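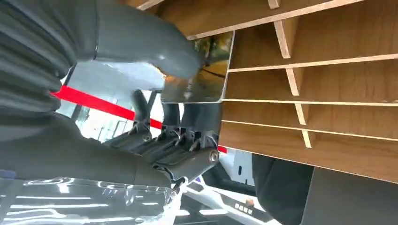
People keep asking me whether a machine can put things away yet, and since my replies get longer every time, I'm going to put it all in one thread and pin it. My short answer is "sort of, if you're patient." Putting away sounds like the easy half of tidying, and it's the half I'd watch most closely. Take a thin framed picture going into a slotted wooden shelf. The robot hand has its thumb on one face and its fingertips on the other side, the whole panel is tilted, and only the leading edge has found the opening. You and I would do that while talking to somebody about lunch.

I run the back half of a small framing and print shop, so flat things in narrow slots are most of my life. Racks of them! We had 282 finished pieces to shelve in May alone, and every one had to go in without a corner knocking the divider. A ding on a corner means I'm cutting a new frame that evening, and my evenings are precious to me.

So when a person tells me "oh, a robot could do your racking," I do get a little protective, and then I get curious, and then I lose an hour watching clips. The fingers are so much better than they used to be. I remember when every gripper looked like a pair of salad tongs.

The part I look for now is the moment of contact. When I slide a frame in, I let it touch the bottom board first, very lightly, and then I straighten it until it stops complaining. I don't look much. My hands do it. A machine has to get that from somewhere – the motors, the fingertips, a camera up close – and the hand itself is usually blocking half the view.

My friend Mwanaisha Nzioka packs orders at Rusow, the housewares warehouse across the river, and she sees this from the other side. They tried out an arm called the Drindari last winter. She told me it was lovely with boxes and hopeless with anything glossy. Shiny glass fooled it every time the overhead lights were on. She ended up draping a tea towel over the lamp.

By accept all cookies you agree to our use of cookies to improve your experience. Manage preferences | Accept

She timed it too, bless her. A tray went onto the shelf in 16 seconds on a good run, and she could do four trays in the same stretch without hurrying. But she also said it was just as steady at the end of the shift as at the start, and her shoulders were not. I think about that more than I think about the speed.

At home I'm less hopeful, I'll admit. My sister bought a Flurkum for her apartment, which is supposed to pick up after the kids. It does socks nicely. It will do a picture book if the book is lying flat and nobody has left a spoon on it. The bookcase defeats it, because my niece shelves everything by color and leaves gaps about as wide as a cracker.

A shop is kinder to a machine than a house is. My slots stay where I built them. The dividers are all the same, the frames come in 15 sizes, and I could paint a mark on the front edge of every board if that helped. I wouldn't mind doing that for a helper. I've done odder things for the summer kids.

What I'd want before letting one loose in here: it has to stop when it feels a snag. I don't care if it takes all morning. If it stops and waits for me, I can come over, wiggle the frame and carry on. If it pushes, I've got broken glass.

A fellow named Ngau in my replies asked if I'd worry about my job. Some days, sure. Mostly I'd like something else to do the top rows so I can stay off the stepladder, and I'd happily keep the cutting and the customers for myself.

If you work with one of these every day, in a shop or a laundry or anywhere with shelves, please tell me what it drops. I'm reading all the replies tonight once I've closed up.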